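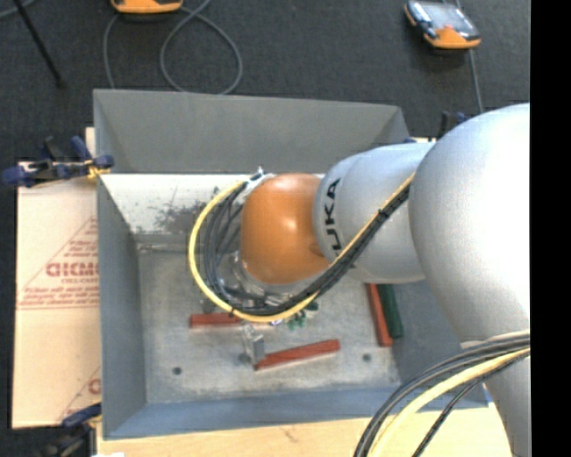
Dividers are a waste of plastic, a reader wrote in after our spring piece on shop storage, and anyone who buys bins with dividers in them has never had to fish a short bar out of a long slot at six in the morning.

Fair enough. We got a lot of mail on that piece, most of it angry, most of it on dividers. So back to bins. Plain open gray ones, no lid, no slots, bars in the bottom lying whichever way they land. Reddish-brown ones spread left, middle and right, a dark green one in with them. Half the shops I called work this way. The other half think it's a disgrace.

Clavico is in the first half. Small place, makes display stands, goes through up to 1000 bars a week in the busy stretch before November. Bars come off the saw, get their color, go in a bin. No stacking. They tried stacking. Stacks slide the second you move the bin, then you've got a heap anyway and you've paid someone to build it. Now the rule is one layer. If a bar has to lie on top of another bar, start a new bin.

One layer sounds wasteful and it is, a bit. Clavico has 200 bins where a neat shop would get by with far fewer, and the aisle by the loading door is pretty much all bin. But you can see every bar from above. You pick one up without dragging it over its neighbor, which matters a lot when the finish is new. Scratches were the big complaint there, mostly on dark colors, mostly near the ends. Fewer now, they say. They don't keep a tally so take that how you like.

Dönmez does the opposite. Racks, everything on end, one color to a slot, labels on the front. Beautiful to look at. I was there on a Tuesday and somebody was re-doing the labels, which I gather happens a lot. Long bars do well on end. Short ones vanish down the back and stay their until spring.

Then mixed colors. Here people really dig in. Porkell won't have it, one color per bin, and a stray goes on the windowsill until someone walks it home. The windowsill was full. At Gorkent they mix on purpose, because an order goes out mixed and it saves a sort at the end. A green among the browns is easy to find. Two browns a shade apart, much less so, and that's where the wrong parts go out.

If you're setting up from scratch, some things I'd pass on. Get a bin longer than your longest bar with a hand's width to spare at each end, or you'll be prying bars out of corners. Light inside, gray or white. Dark bars dissapear in a black bin. Tip the bin out every Friday and sweep it, grit does more damage than bars do. And buy 40 before you buy the lot. Clavico's first order was too shallow and those bins are holding gloves now.

Letters on dividers still welcome. Shorter ones please.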